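Washroom at Brirngate reopens with new sink

TURAVPORT - The ground-floor washroom at Brirngate, the former bus depot on Soden Street, is open again after being closed for eight weeks. It has a new sink, a new faucet and new supply lines, and it keeps the orange and black wall that many tenants had asked the owners to leave alone.

The room opened at 7 a.m. and will stay open until the building closes at night. Visitors who had been sent up to the second floor since May can go back to using the door beside the mail counter.

Brirngate houses a bakery, a bicycle shop, a print studio and a number of small offices. Up to 700 people come through on a busy day, according to Ieuan Ruddock, who manages the building, and the ground-floor washroom is the only one that can be reached without using the stairs or the elevator.

"That was the main complaint, and it was a fair one," Ruddock said. "The elevator is slow and people with strollers were waiting behind people with deliveries. I would have liked to have this done in half the time."

The closing followed a leak under the old sink that had been patched twice. When plumbers from Cadwaladr, the Turavport firm hired for the repair, took out the cabinet, they found that water had been getting behind it and into the floor. The cabinet was scrapped and part of the floor had to be lifted and dried before anything could be put back.

The new sink is a wide white one with a broad rim. It has a chrome faucet with a curved spout and a single lever. Ruddock said the lever was chosen because the old pair of handles had been difficult for anyone with sore hands, and because the bakery staff had asked for something they could nudge with a wrist.
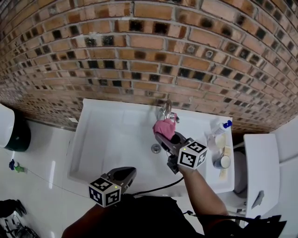 The white sink and chrome faucet at Brirngate, with a pink cloth at the faucet.

The wall behind the sink took up more of the discussion than the sink did. It is laid in small orange and tan pieces, in rows like brickwork, with darker squares scattered through them. An early plan called for it to be covered with white panels, which would have been quicker to put up and easier to replace if the pipes ever needed work again.

A notice about the panels went up in the lobby, and 200 people signed a sheet asking for the wall to be kept. Most of them work in the building. A few had no connection to it except that they used to catch the bus there.

The owners dropped the panels and brought in Graciela Navarrete, a tile setter who has worked on several older buildings in the harbor district. She spent most of her time on the part nearest the plumbing, where some of the joints had gone soft. She cleaned out the bad grout, reset the pieces that had come away and regrouted the area above the sink.

"It's a patient kind of job, but there's nothing strange about it," Navarrete said. "The hard part was getting the gray right. New grout always looks too clean next to old grout. I made up test batches until I had one I could live with."

She said anyone who looks closely will find where the repair starts. She does not think many people will.

Navarrete also left instructions for looking after the wall and the sink. The cleaning staff had been using a strong bathroom spray on both, and she asked them to stop. Acid cleaners wear away grout over time, she said, and scouring powder will dull a faucet. She recommended a mild soap and a soft cloth, with the faucet wiped at the base as well as along the spout.

Pink cloths are now used for the sink and counter. Mops and floor cloths are kept in a separate closet down the hall. Ruddock said the color was simply what the supplier had in stock, though it has turned out to be useful, as a pink cloth is hard to confuse with anything else in the building.

The sink, the counter and the faucet are to be wiped down in the morning before the doors open and again at 2 in the afternoon, after the lunch crowd has gone. More wipe-downs will be added during the holiday market.

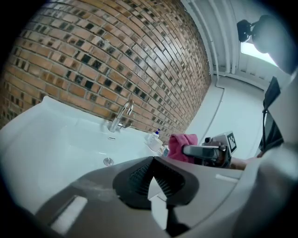

Ruddock has also asked tenants to keep the counter fairly clear. Before the closing, it had become a place to leave things. Coffee mugs from the print studio tended to gather there, along with hair ties, pens and on one occasion a full set of bicycle brake pads. Soap can stay out. Anything else found at closing time will be taken to the mail counter and held for a week.

The print studio will be affected more than the other tenants. Its staff had been rinsing brushes in the old sink, and the owners have asked them not to do so in the new one. A utility sink is to be put in at the back of the studio, and Cadwaladr is expected to do that work as well. Until then the studio has the use of the one in the loading area.

The owners did not give a total for the project. Ruddock said the floor was the largest part of it, followed by the plumbing, and that the wall repair came in lower than the price quoted for the panels. Rents will not go up as a result, he said.

Some smaller items are still to come. The door closer is too stiff and will be adjusted. A coat hook that was taken down during the work has not been put back, and a lower one will be added for children. The light over the door flickers when the hand dryer in the next room is running, and an electrician has been called.

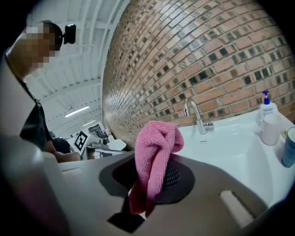 A pink cloth, with the white basin and the faucet beyond it.

The second-floor washroom will close for a short time later in the season so its own supply lines can be checked. They were put in at the same time as the ones that leaked. Ruddock said he does not expect to find the same damage there, since that room has no cabinet to hide it, but he wants the lines looked at before winter. Notices will be posted by the elevator and at the mail counter.

Tenants who find a drip or a loose fitting in either room can report it at the mail counter or leave a note in the box outside the building office.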